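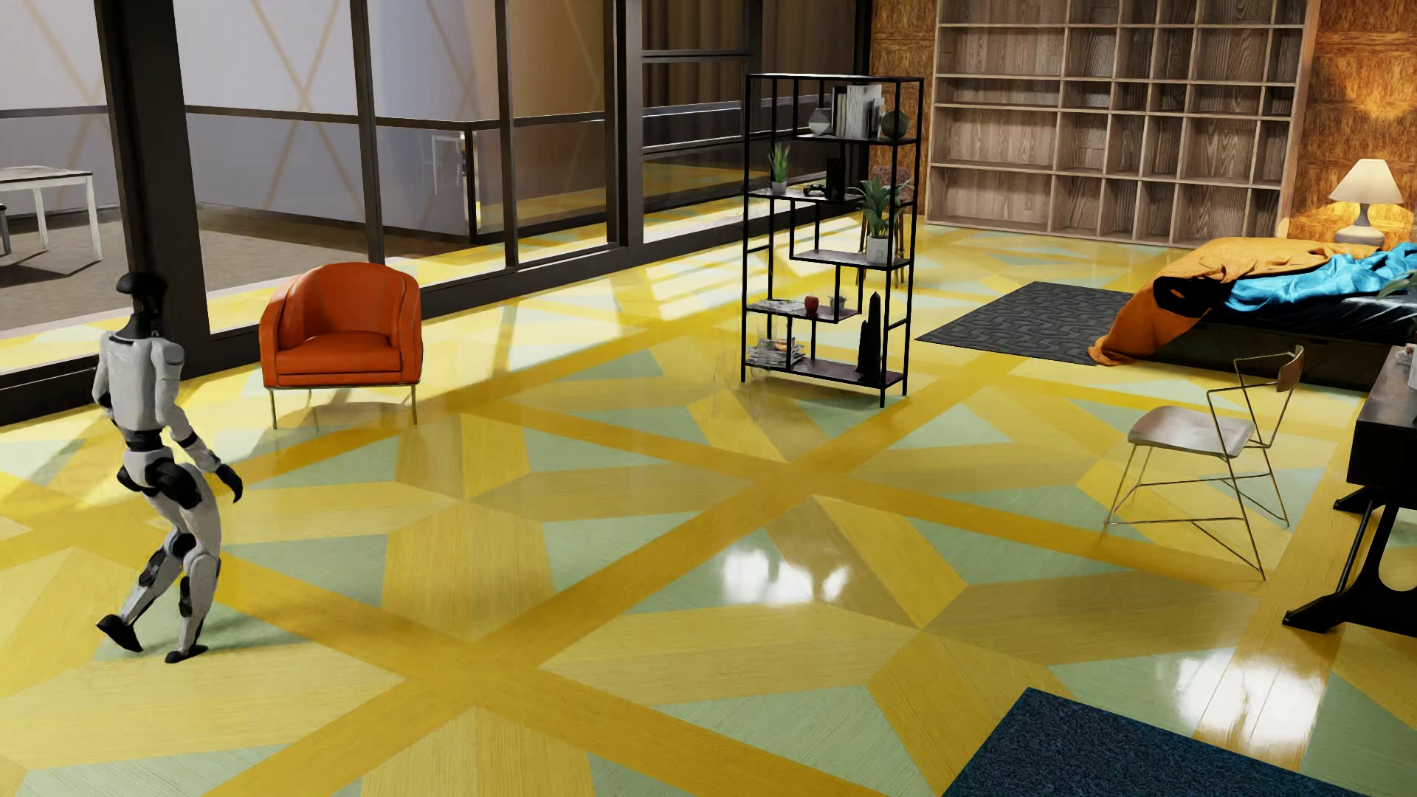
Keeping a wood floor for forty years
Speaker notes, Jucélia Andrade
Fri 6 November, afternoon session, main room

Before starting: check the clicker, put the sample boards on the side table, ask Raíssa to sit near the light switch.

Opening

Good afternoon. I run the maintenance side at Araújo. I have been looking after wood floors in public buildings for most of my working life - schools, dance halls, two libraries, one courthouse. I don't install floors. Benedito Macedo covered installation this morning and I will try not to repeat him.

My subject is what happens after the installer leaves. Most of the floors I get called to were laid well. They are in trouble because of how they were cleaned, or because of sun, or because someone sanded them too many times.

I'll take questions as we go. Stop me if I use a trade word you don't know.

Slide 2. The Clarnar hall

I'll use one building as the main case. The Clarnar hall has 2770 square feet of patterned parquet, oak with a darker border. It gets a dance class most evenings and a market once a month. The market is harder on it than the dancing. Folding tables get dragged, and grit comes in on the cart wheels.

When we took it over, the finish was worn through at both doors and in a strip along the front of the stage. The rest looked dull but was sound. The owner had a quote to sand the whole thing.

(Pause. Ask who in the room would have sanded it.)

We didn't sand. We cleaned it, abraded the old finish lightly with a screen, and put on new coats. The worn spots were patched by hand first. It took one week with the hall closed.

Slide 3. How much wood is there

Pass the sample boards around now. Start one from each end.

Look at the side of the board. What matters is the wood above the tongue, the wear layer. On a solid block floor you may have plenty. On a thin floor you may have one sanding left, or none. Measure before you agree to anything. Lift a floor vent cover or a threshold strip and look at the edge with a ruler. If there is no vent, a door saddle usually comes up without much fuss.

A full sanding takes off wood you can't put back. Patterned floors lose more than straight ones. The grain runs in several directions, so the operator has to make extra passes to get rid of cross-grain scratches. Say this slowly, it is the part people write down.

Slide 4. Cleaning

Dry cleaning first, every day the building is open. A wide dust mop or a vacuum with a soft head. Then a damp mop where it is needed, wrung out hard. If you can see water sitting in the joints, the mop is too wet.

Don't use steam. Don't use oil soap on a film finish. It leaves residue, the residue holds dirt, and the next coat won't stick to it. We had a floor at the Julora school where new finish peeled off in sheets the size of a dinner plate. We spent longer getting the soap off than we did on the recoat.

Mats: two at each outside door, one rough outside and one soft inside. The inside one should be long enough for three or four steps. Wash it. A full mat stops working.

Slide 5. Light

Big windows are the reason people fall in love with a hall, and they do slow damage to the floor. Some species darken in the sun and some fade. Cherry goes dark fast. Walnut gets lighter. Dyed or stained pieces can lose their color, and on a patterned floor you notice it more, as the contrast between pieces changes.

What to do: move rugs and furniture a few times a year. Put film on the glass if the budget allows. Draw shades when the room isn't in use. At Clarnar we got a clear line where a piano had stood, and it is still faintly there.

Glare is a separate matter. High gloss in a sunny room shows every scratch and every streak from the mop. If the owner is choosing a sheen, put down a test patch and look at it at midday and again late in the afternoon. Many of them change to satin after that.

Slide 6. Air

Keep the humidity steady. Wood moves across the grain when the air changes. In winter with the heat on, gaps open. In June they close again. Tell the owner this before the first winter or you'll get a phone call. Do not fill seasonal gaps. The filler gets squeezed out when the boards swell and you have a mess.

Cupping means there is more moisture below than above. Find the water first. If you sand a cupped floor flat and it then dries out, the edges end up low.

(If time is short, skip to slide 8.)

Slide 7. Loose blocks

Walk the floor in hard shoes and listen. A hollow click is a loose block. Mark it with painter's tape. Lift it, scrape the old adhesive off both faces, reglue, weight it overnight. Number the back if you are lifting more than one. Nermina Leka at Fetis taught me to take a pencil rubbing of the area first, and I still do it.

Old black adhesive may contain asbestos. Have it tested before anyone scrapes it.

Slide 8. Money

The Clarnar recoat cost less than half the sanding quote. The owner now puts aside $2000 a year, which pays for a screen and recoat when it comes due and a few repairs in between. We look at it every 3 years and recoat only if the water test says so. Water test: a few drops on the busiest spot. If they bead, leave it alone. If the wood goes dark, you are late.

Keep a log. Date, product, number of coats, who did it. Tape a copy inside the closet door where the mops live. Aparecida Assunção has a blank log sheet at the registration desk and you are welcome to copy it.

Slide 9. Contact and questions

Likely question: wax over polyurethane? No.
Likely question: can you spot-repair a satin finish? Sometimes. You will see it at a low angle.
Likely question: robot vacuums or ride-on machines? Check the weight and the wheels, hard narrow wheels leave dents.

Collect the sample boards. There should be 3.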